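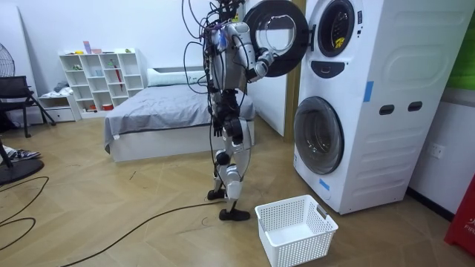
The upper door held open, with the basket waiting on the floor.

Laundry Tips I Brought Home From a Robot Open Day

I went to the November open day at Brellevari expecting to be sold something. The sheet by the door promised "the end of wash day." I've been doing laundry for a family for long enough to be suspicious of a sentence like that, so I took a notebook and wrote down whatever might be useful to somebody with an ordinary washer and two ordinary hands.

Leave yourself room to stand. If your machine is stacked, the door swings out at chest or shoulder height and you need space beside it as well as in front. Measure with the door OPEN before you buy. My first apartment had 15 inches between the dryer and the wall and I still have opinions about it.

Put the basket right under the door you're unloading. A stray sock then has somewhere to land. I prefer the kind with holes in the sides for damp things, and a cut-out handle beats a molded lip.

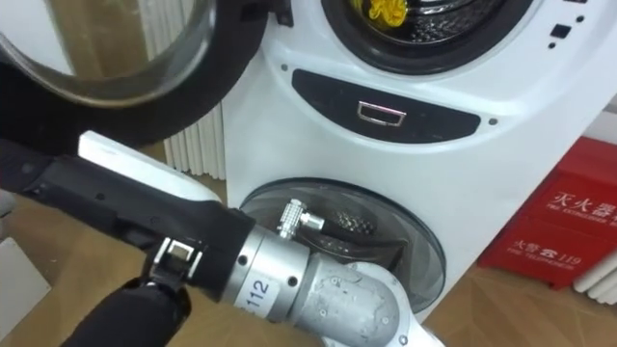 One arm at the lower drum, dark clothes inside.

Dark clothes get a load to themselves. Turn jeans inside out, zip the zippers, and don't pack the drum to the top. Feel along the back of the drum with your flat hand when you unload, every time. I asked the man giving the talk whether the robot would notice a baby sock stuck up behind the rim. He said it was a good question. I have that in my notes with nothing after it.

Wipe the rubber ring around the door once a week with a rag and plain warm water, getting down into the fold. Then leave the door ajar. No machine with arms is needed for this and it takes me less time than finding the rag.
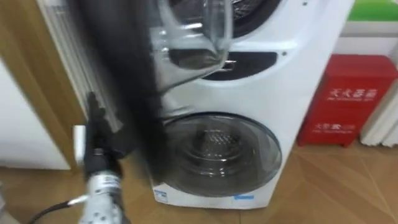 Tinted door on the lower machine, with an arm passing in front.

Clean the door glass too, inside and out. Lint sticks to it and ends up on your black pants.

The talk had a slide saying a household folds 500 pieces a month. We don't, and I told my neighbor at the coffee table so. Another slide said 391 practice runs. Practice at what, the slide did not say. I'd want to see a fitted sheet before I got excited.

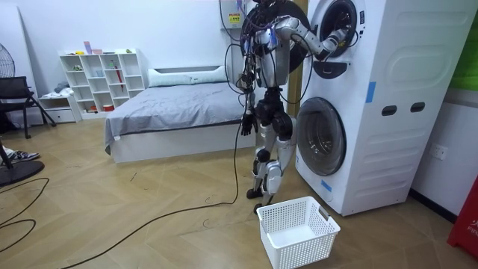
Reaching into the upper drum.

Check pockets before the load goes in. Tissues, mostly, in our house. Keep a jar on top of the machine for coins and screws.

Keep cords and hoses off the floor where you walk with a full basket, when you can't see your feet.

As for price, I was given a leaflet with no price on it. For $600 I could have my old washer repaired twice over, and I know which I'd pick this year.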